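Learn to Eat the Texture First

I want to make a case for chewing. More exactly, I want to make a case for choosing food by how it feels in the mouth, before you give a thought to how it tastes, and for being as greedy about crunch and bounce and snap as most of us already are about salt and sugar.

I grew up in a house where texture was something that went wrong. Rice was mushy, meat was tough, gravy had lumps. We had dozens of words for it and nearly all of them were complaints. When my mother liked a dish she said it had a nice flavor, and when she didn't she said the carrots were hard. I was 34 before a plate of cold jellyfish salad at a friend's wedding showed me what I'd been missing. It tasted of sesame oil and vinegar, like plenty of other things I'd eaten. But the feel of it! Slippery, then firm, then a crackle right between the back teeth, almost like biting a rubber band that had decided to be a cucumber. I went back to the buffet so often that the bride's aunt started serving me without asking.

After that I couldn't stop. I bought tripe. I bought lotus root and sliced it thin and then thick (thick is better, it squeaks). I learned that wood ear mushrooms have barely any taste at all and that people have been happily cooking them for centuries anyway, for the sheer pleasure of the bite. I burned my way through a whole August trying to make decent tapioca pearls, which have a window of maybe an hour in which they are perfect and then turn into gravel.

Konjac was the one that really got me. It's a starchy root, cooked down and set into a gel, and on its own it tastes faintly of pond. I say that with love. You can cut it into noodles or blocks or knotted strips, and whatever you put on it, chili oil or soy or plain garlic, it hands you back a springy, clean resistance that no noodle made of wheat can manage. My first attempt at home was terrible, as I hadn't rinsed it. The second time I boiled it for a few minutes, dried it out in a bare pan until it squeaked against the metal, and then poured on the chili oil, and I ate the entire bowl standing at the counter.
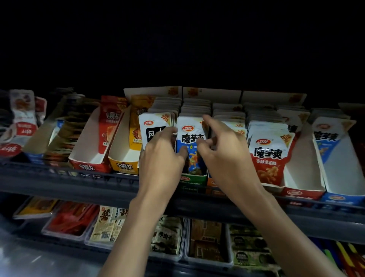 Pushpa Garg wrote to me after I gave a short version of this as a talk at the Sekum supper club, and she disagreed with nearly all of it. Flavor has to come first, she said, and anyone who claims to love plain konjac is really in love with the chili oil. She had served it to her family without sauce to test the idea, and her sons asked whether it was finished cooking. She also thought I was being unfair to soft food. A good dal, she wrote, has almost nothing to chew and is worth more than all the jellyfish in the sea.

I've thought about that letter a lot, and she's half right. The dal point I give her completely, and gladly, because loving dal is a texture argument! What she's describing, that loose, velvety heaviness that coats the spoon, is a feel, and a cook who gets it wrong has ruined the pot even if every spice is correct. Soft is a texture. So is creamy, and so is the slight graininess of a ripe pear, which I would defend against anyone.

On the chili oil I'm digging in. Yes, I want the sauce. But put the same sauce on a boiled potato and it's a different dish and a different evening. Mebrat Degefa, who taught me to make injera, used to tear a corner off each one and press it between her fingers before she tasted it. If the bubbles didn't spring back, she wouldn't bother putting it in her mouth. The sourness mattered to her enormously, and she still checked the sponge first.

If you'd like to try this, start small. Buy one thing you've always avoided because somebody told you it was slimy or rubbery, and eat it slowly, with a sauce you already love. Okra is good for this. So is squid, cooked for either two minutes or a very long time and never anything in between. Chew a bit longer than you normally would. Then try to describe it to whoever is at the table without using the word "weird," and see how far you get. My record is 12 words for a single piece of beef tendon, and my daughter says four of them were the same word.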